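Cuaderno de Stokunmont, lunes por la tarde

Sigo peleándome con el planificador de la cocina simulada. Ayer Tetsuya cambió el muestreo de agarres y me dejó una nota: «prueba con 2000 muestras y me cuentas». Pues te cuento, Tetsuya: con la semilla 3054 la pose de espera sale bien, pero al pedirle el objeto de la olla el plan se va por encima de la tabla dando un rodeo absurdo (¡otra vez!).

Mano en alto a la izquierda, tabla y olla en la encimera:

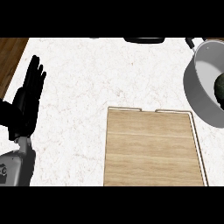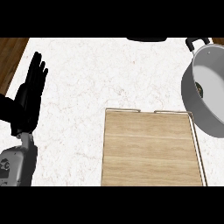 Sospecho de la malla de colisión de la olla. Si Rolland la exporta como casco convexo, para el planificador el interior es macizo y ahí no entra ni un dedo. Waraporn dice que a ella le pasó lo mismo con los cuencos y que lo arregló partiendo la malla en trozos con el script de Pendico, que está en la carpeta compartida pero sin documentar, claro.

Pendiente:
descomponer la malla y relanzar con la misma semilla
bajar el margen de seguridad de la muñeca a 2 cm
preguntar a Waraporn qué versión del script usa

No toco los pesos del coste hasta ver eso. Dejo la tanda corriendo y mañana miro los registros con un café delante.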